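## Unit 9: Teaching by demonstration, part 2 (cloth)

Bring your notes from the rigid-object session, mostly so you can cross things out. Blocks stay the shape you left them. Cloth has other plans, and it doesn't share them.

### Two ways of showing

**By hand.** You take hold of the arm and move it through the task. The joints go slack, the controller records where they went, and your shoulders learn what the arm weighs. You feel the contact directly, so the motion is usually good. The drawback is that your own arms and sleeves get into the recording. A model trained on the Flistix set learned to wait for a cuff to appear before it did anything.

**By remote control.** You sit at the MacLeish desk with the leader arm and the follower copies you. Your body stays out of shot. So does most of your sense of touch, which you will miss as soon as you try to pick up one layer of fabric and get two.

For this unit we use remote control only. Hand guiding comes back in Unit 14, with the heavier arm and a signed form.

### What the wrist camera gives you

The overview camera sees the whole workspace and very little detail. The wrist camera is the other way round. Close to hanging cloth it may show a fold, a shadow and not much else, and the policy has to work from that. Before you blame the learner, open the wrist stream and ask whether *you* could choose a grasp from it. 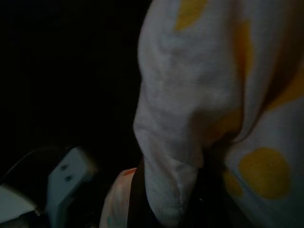 *Fig. 2. Wrist view, low light. Spotted cloth at right, power strip at lower left.*

Points for discussion, in no great order:

- The spots look like a gift for tracking. They are, until a fold stretches one into a streak or hides half of the next. Don't build your labels on them.
- The deep crease goes nearly black. Depth estimates in a region like that are guesses with decimal places.
- A hanging tip is a tempting grasp point. Try it, and try a spot higher up, and log both.
- Other fabric and a strap sit just under the tip. A low grasp risks collecting the lot.

### Recording

Each pair records 27 episodes. The Zemlow logger starts when you press the pedal and stops when you press it again, so a forgotten pedal gives you one very long episode in which you discuss lunch.

Move steadily. Pausing to think is human, but the learner copies pauses faithfully and without the thinking. If you have to stop for more than two seconds, drop the episode and start again.

Keep the failed grasps that you recover from. Last March's Plelent group deleted theirs to tidy up, and got a policy that performed beautifully until its first mistake – then stood there holding nothing, with great confidence.

### Hand in

1. Your episodes, with the discarded ones in a separate folder.
2. One page on where your hands did something your eyes had no evidence for. If the page is blank, watch the wrist stream again.
3. The pedal.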